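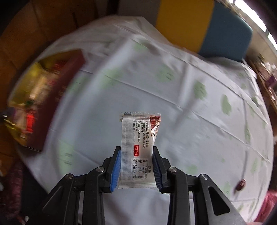
Condover Counter Display Unit

Product code: 147
Width: 900 mm
Shelves: 4, adjustable
Finish: white or slate grey

The Condover is a steel display unit for small packaged goods such as crisps, nuts and biscuits. It suits farm shops, cafes and school tuck shops. Each shelf has a raised front lip and a slot for price tickets.

The unit comes flat packed and takes two people to put together. Fixings and a hex key are in the box. Wall brackets are sold separately.

Wipe clean with a damp cloth. Do not use bleach on the slate grey finish.

Delivery is 2 to 4 working days to mainland addresses. The matching Tellus end bay is back in stock in October.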